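**Ivlow meetup talk, my notes. Buying gear for a two-gripper station without wrecking your budget**

*(25 minutes plus questions. Water first. Clicker is in the blue pouch.)*

Hi everybody! I'm the person who fills in the purchase forms for the Nitunia project, so this is the money talk. Last spring I wrote a budget I was very proud of, and by February I was back asking for more. I'd like you to do better than I did.

Start with the job itself, before any prices. Click through these slowly. 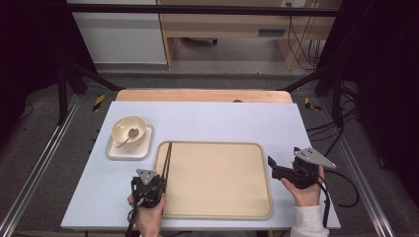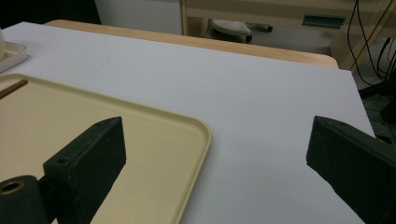
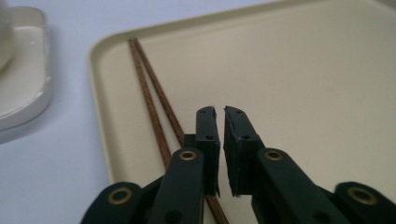
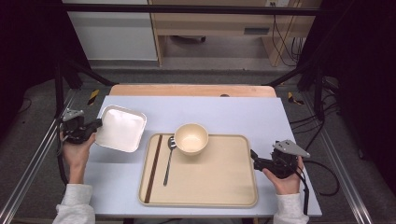
*Slides 2 to 5: the tray job with the hand-held grippers. First and last are the view over the table, the middle two are from the grippers.*

**Slide 6: Start from the table**

So that's a tray, a dish, chopsticks. Not a scary shopping list, right? (Pause, let them look.)

The way I plan now is to sit down with one task and write down every single thing it touches. When I did the first budget I wrote "grippers" on one line, put a price next to it, and felt finished. Go back to slide 2 for a second. There's a frame with aluminum rails, there's a board on top of the table, there are cables heading off the side, there's hazard tape on the floor. I hadn't put down tape. I hadn't put down a board! You would not believe how long I spent getting a board approved as a late item.

Ask the room: who here has a line for floor tape? (Usually two hands. Be nice about it.)

**Slide 7: The big box**

The main order went to Drellow. They quoted 10 weeks and I planned for 10 weeks, and that was my mistake, because the clock started when the purchase order was signed on our end and it sat in a tray for most of a month. A tray on a desk, different tray.

What I do now:

- ask the supplier what date they count from
- ask our own office how long a signature takes, and believe the long answer
- order the stuff with the longest wait before I've finished arguing about the small stuff

Also get the quote with shipping in it. Mine came without, and I copied the bottom number straight into the sheet like a fool.

**Slide 8: Parts that wear**

Flip back to slide 4, the close one. See the lower edges of the fingers, the chips and scuffs, where the black has gone lighter? Fingers are a supply. Budget them the way you'd budget printer ink.

We put aside $300 a quarter for fingers and pads, and I fought for that line. The first year I had them down as equipment, one set per gripper, and then every replacement needed a whole new form with three signatures. Moving them to supplies took one email. If you take one boring thing home tonight, go look at which category your spares are in.

Thin stuff like chopsticks also makes you pickier about fingers, so let the people doing the work choose the pads. I bought the cheap ones once. They're still in a drawer — come find me if you want them.

**Slide 9: Cables, ugh**

$562. That's what we spent on cables, adapters, ties and strain relief in the first year, and my budget for it was zero. I kept thinking they'd come in the box. Some did! They were too short.

My tip is to measure with string. Run string from where the gripper will be, at the far reach of a person's arm, down and along the floor to wherever it plugs in. Then add a good bit of slack. Do it for both hands. Buy one spare of each length while you're at it.

(If somebody asks about wireless: we priced it, we didn't go for it, happy to talk at the break.)

**Slide 10: The cheap stuff people argue about**

Trays, bowls, dishes, spoons. It's kitchen money, so it gets ignored, and then somebody pays out of pocket and is cross with me. Quite right too.

Buy doubles of whatever the task uses, all on the same day. Shops change their trays all the time, and if yours cracks you may not find another with the same rim or the same corners. I have driven across Ivlow looking for one particular beige. Keep the doubles in a labeled box and write the task name on it.

**Slide 11: The cushion**

I now hold back roughly $2,000 per station and I call it what it is on the form: "things we haven't thought of." Our office used to hate that. So I started a spreadsheet called Samuel (long story, it was the name of the template) where each surprise goes in with a date and a price. When I ask for the cushion I bring Samuel along, and the meeting goes a lot faster.

Show Samuel on screen here. Zoom in! Last time the back row couldn't read a thing. Scroll down to the part with the chair mats and the second power strip.

**Slide 12: One station or two?**

People will ask this, so get in first. We wanted two stations right away. I'm glad we bought one and ran it for a few months, because the second order was a much better order — different cable lengths, more fingers, the board on the list from the start. The downside is that we lost the bundle price. I still think it was worth it, but if your supplier will hold a price for six months, get that in writing and have both.

**Slide 13: Questions**

Leave Samuel up while people talk. Blank copy of the sheet is on the Nitunia page, and I've printed a few for the table by the door.

If there's time: the customs fee story. If not, skip it and thank the hosts.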